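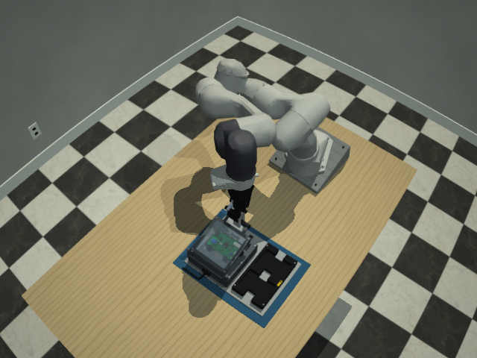 Why train on a lid-opening task in simulation first?
Mostly because a bad policy costs us nothing there. We could let the arm miss the handle all night, reset, and try again with a new random seed.

4.2 Randomizing the housing task

I'll admit I started this section convinced that friction was our problem. The Predero policy did fine whenever the housing sat where the demonstrations had it, then fell apart once we turned the mat a little, and I blamed the contact model for weeks (sorry, Wen-hsiung Mok, who had to listen to all of it). Li-hua Kong finally suggested we leave the physics alone and randomize the pose of the whole base plate, plus the camera placement and the lights. So that's what we did - 300 demonstrations, each replayed under 5 visual settings.
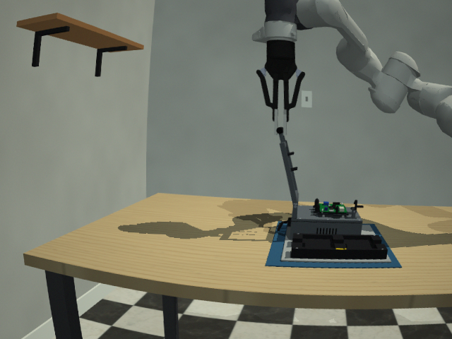
Figure 4. The housing task in simulation, with the gripper at the lid.

The other change was smaller but I like it a lot! Instead of predicting an absolute gripper pose, the policy now predicts motion relative to the lid's hinge axis, an idea we borrowed from our earlier Farkura work. The arm can come in from a slightly wrong spot and still follow a sensible arc. Over 70 held-out layouts, the relative version opened the lid in 50, and most of the misses were grasps that closed just short of the handle. Chun-hung Chou thinks a finer wrist view would fix those. I'm less sure, and we come back to it in Section 5.

Filed under: Robot Learning, Manipulation
6 min read
Contact: Ivell Lab | © 2023 Ivell Lab | Back to top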